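**From:** Dorian Joly
**To:** talanside-manip list
**Date:** October 2023
**Subject:** Re: Going to 200 on the mug task

Engelbert, thanks for putting numbers on this. I've trimmed your message down to the parts I want to argue with, and the replies are inline. Sorry for the length.

> The Laker bench is now producing usable demonstrations at a steady clip, and I would like to commit to 200 of the mug task before we train anything further. The August model was clearly starved. With 19 demonstrations it got the idea but not the detail, and I am confident that most of what went wrong will wash out with volume.

I'm not confident of that, and I'd like to know where your confidence comes from. I went back through the August rollouts twice. The failures I saw were nearly all the same failure: the arm arrives at the right spot for a mug that isn't quite there. It goes to where the handle was in most of the demonstrations. A starved model should fail in all sorts of ways, I would have thought. This one had learned one thing quite well and it was the wrong thing.

If we record 200 more with the same rack in the same place, hung by the same operator who (sorry, Engelbert) always squares it up to the paper before he starts, then we will get a model that's very sure of itself about that rack in that place. The loss curve will look lovely. It looked lovely in August too.

> I have kept the set-up as consistent as possible between sessions so that the data is clean. Kaufmann's notes recommend this and I think it has paid off.

I've read the Kaufmann notes. They were written for a job where the parts come down a chute and land in a fixture. For that, consistent is right. Nobody's kitchen has a fixture in it.

"Clean" is doing a lot of work in that sentence as well. I'd want the camera position, the calibration and the file naming to be clean. The bench itself I'd like to be a good deal messier than it is. At the moment we have neither, quite: the camera mount was bumped at least once that I know of, and there's no note in the log of when.

> Objects other than the mugs have been added as distractors, so variety is covered.

Is it? A distractor only teaches the model to ignore something if it turns up in enough different places that it can't be used as a landmark. If the milk carton is always to the right of the rack, the model can find the rack by looking for the milk. I'm not saying it does that. I'm saying we have no way of telling from the set as it stands, because we never recorded a batch with the carton moved or taken away. The one time I tried it by hand, in August, I slid the carton across the paper and the reach got noticeably worse. One try is no evidence, I know. It did bother me enough to write it down.

The same goes for the measuring cup, and it goes double for the kraft paper. Everything we have was recorded on brown paper. I like the paper, it kills the glare and it hides the scuffs, but I'd bet a modest lunch that the current model falls over on a bare white table.

> For the second half I propose we bring in the wooden tree as well as the wire rack, so that the policy sees both.

This is the part of your plan I like best, and I'd do it first. My only gripe is with putting both out at once and calling it a single task.

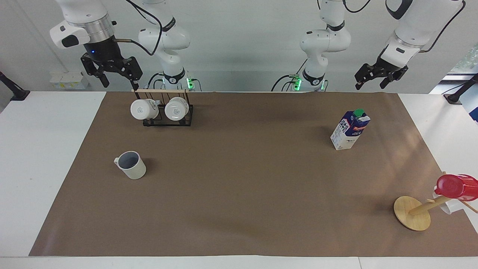

If both stands are on the table, which one is the mug supposed to go to? Our instruction string just says "hang the mug". Whoever is driving picks one, and I'd guess they pick whichever is closer to the arm they're more comfortable with. The model then has to learn an operator's habits and we will spend a month wondering why it dithers. Either the string names the stand, or only one of them is out per episode. I don't mind which, as long as we choose before recording and don't patch the labels afterwards. I did the relabelling last time and I'm not doing it again.

There's also the two-arm question. Both arms are live in every episode, but from what I've watched, the left mostly hovers. So the model is learning, very faithfully, to hover. If the left arm has no job in this task, park it in a fixed pose and mask its actions. If it does have a job, such as steadying the base of the tree, then the operators need to be told to do it every time.

> Dilell have offered to process the full set at no charge if we can deliver by the end of the quarter. I would not want to lose that.

Neither would I, but I'd sooner not let their calendar decide what we collect. A free run on a lopsided set costs us the quarter. Has anybody asked whether they'd take a smaller set now and a bigger one later? It seems worth an email.

What I'd propose instead:

- Record three short batches before committing to 200. Keep them small enough that throwing one out doesn't hurt.
- Batch A: wire rack only, moved and turned between every episode. No squaring up!
- Batch B: wooden tree only, same treatment, distractors shuffled or removed.
- Batch C: either stand, bare table, paper off.
- Hold back part of each batch for testing and don't peek at it.
- Keep the failed attempts. Flag them in the log, but don't delete them. At present they go in the bin and we have no idea what our operators find hard.
- Swap operators partway through each batch.

Train on those along with the August set, and look at where it misses. If the misses are spread all over the place, then I'll agree it's hungry, and I'll sit at the leader arms and do my share of the 200 without complaining. If it's still reaching for where the handle used to be, more of the same won't fix it and we've saved ourselves a lot of sore wrists.

One last thing. Your message says the August model succeeded "in most trials". Most of how many, and who judged them? I found two people's ticks in that log and they didn't agree on whether a mug that hangs and then slips off counts. My vote is that it doesn't. Could we settle that on the list before anyone records another episode?

I can have the bench set up for batch A as soon as the camera is recalibrated. Engelbert, do you still have the target board, or is it over at Talanside?

Dorian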